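Instrument lending at Mernstead Library

The instrument lending shelf opens again on 31 March 2021 after being closed all winter. Anyone with a Mernstead or Skestham library card can borrow one item at a time, free of charge, for four weeks. Loans can be renewed once if there is no waiting list.

We now have 109 instruments, up from 80 when the shelf closed in October. Most of the new ones came from the Notach school district, which cleared out its band room – mainly clarinets, trumpets and half-size violins. Two accordions are also in, and both have waiting lists already.

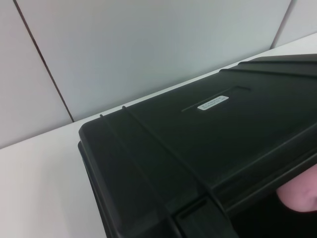
A hard-shell case with a ribbed lid.

Please return every instrument in the case it came in. Last year we spent almost 300 dollars on lost straps, latches and bows, and that money comes out of the same budget as strings and reeds. If something breaks, tell the desk when you bring it back. There is no charge for normal wear.

Reeds and mouthpieces are handled separately. Reeds are not lent, so you will need to buy your own. Mouthpieces are cleaned between loans and held for three days, which means a clarinet returned on a Friday will not be ready until the following week.

Pickup is by appointment at the side door on Khosravi Street. Call the front desk or use the form on the library website to book a time. Borrowers under 16 need a parent or guardian to sign the loan slip.

Tuners and music stands can be added to any loan.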